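Burkus tabletop set, release 2

What's in it

700 recorded demonstrations of short tabletop tasks, made with a hand-held gripper that carries its own camera. A person holds the tool, does the task once, and puts the object back for the next take. Each demonstration is one episode. The set was recorded to train a grasping policy on household items with thin edges and open shapes, which our first release covered badly.

Release 1 is still on the server under its old name, Tarkow. Please don't mix the two without reading the section on time stamps below.

Layout

One folder per episode, named with a running number. Inside each folder:

video — the view from the gripper camera, colour, one file
pose — position and orientation of the tool for every video frame
width — distance between the two finger faces, in millimetres
notes — free text, often empty

The top level also has an index file with one row per episode: task name, operator code, surface, and a pass or fail mark. Task names come from a fixed list. Anything that didn't fit the list was filed under "other", and there are 138 of those. Most are grasps that started as one task and ended as another. Leave them out if you only want clean labels.

How episodes were recorded

The operator starts with the gripper open and holds still for a moment before reaching. That still stretch is used to line up the pose file with the video, so don't trim it before you have run the alignment script. The object may be anywhere on the table, and in many episodes it starts near the top of the picture or partly outside it.
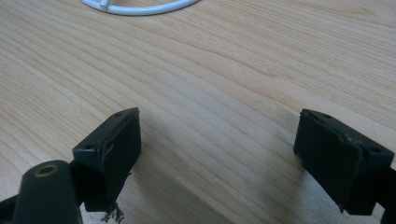
Gripper open over the table, with the lower arc of a white ring at the top of the view.

Both fingers stay in view when the gripper is open, and the training code depends on this. It takes a crop that keeps the fingers, so if you write your own loader, check a handful of crops by eye first. We lost most of January to a crop that cut them off and still trained without an error.

Thin objects can be hard to tell from their own shadow on pale wood. We did not add extra lighting. If your policy reaches short on white items, look at the exposure setting in the loader before blaming the data.

Finger pads

The pads wear. Edges lift, the surface scuffs, and threads work loose at the bottom. We left this in the recordings and did not mask it. A policy that has only seen fresh pads tends to do worse on a used gripper, at least in our hands. The index has no column for pad condition. If you need one you will have to go through the videos and mark it yourself, and we would be glad to have the result.

Width readings are taken at the finger mounts, so a lifted pad edge does not show up in them. Expect the reading to stay slightly above zero at full close.

Time stamps

Release 1 used the clock on the recording laptop. Release 2 uses the camera clock. The offset between them is not constant, and there is no single number that will fix it. The script called Calard re-stamps old episodes from the video itself. It takes roughly 5 seconds per episode and writes a new pose file beside the old one.

Known problems

Some pose files have a short jump where tracking dropped out against plain stretches of table. The jump is flagged in the last column. We filter these out for training and keep them for testing.

The pass or fail mark was set by the operator straight after the take. It was not checked by a second person. A grasp that held but slipped during the lift may be marked either way.

Left-handed recordings are few. Mirroring the video works for the picture, but remember to mirror the pose as well.

Related sets

Hầu uses the same folder layout and the same tool, with cloth and soft bags as objects. The loader reads both. Task names do not overlap, so the index files can be joined as they are.

Contact

Unnur Mogensen looks after the index and the alignment script. Send corrections with the episode number and the frame where the trouble starts — a screenshot alone is hard to trace back.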